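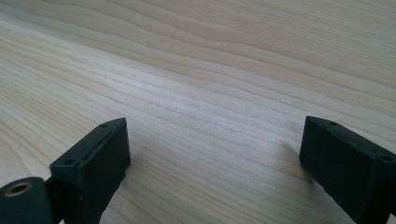 My kitchen table needs a new finish and I'm stuck on what to use. I bought it secondhand in Rolinport in December and the seller couldn't tell me what the wood was. It's pale, a creamy blond with some darker tan streaks, and the grain goes wavy in one broad band and straightens out toward the middle. There's a soft sheen on it now. I'd like to keep the color and not have it go orange. Pine or birch? And oil or water-based?
– tablemat36

Home Forum Wood & Finishes Search Log in

drurnar_dan
Could be either from the look of it. Press a fingernail into the underside where it won't show. Pine dents easily, birch mostly doesn't. For the color, go with a water-based clear coat in satin. Oil-based ones go yellow on pale wood. Sand lightly along the grain, wipe off the dust, then put on 3 thin coats and let each one dry fully. Try it underneath first – some old finishes don't take a new coat well.

bramwell510
wax. done mine with wax for years no problems

Prerer
Wax is fine for a side table but hot mugs will mark it, so I wouldn't use it in a kitchen. I agree with the water-based coat. If you sand by machine, stop before you go through to bare wood in patches, or those patches will come out a different shade. Mine took nearly 36 hours before I trusted it with plates.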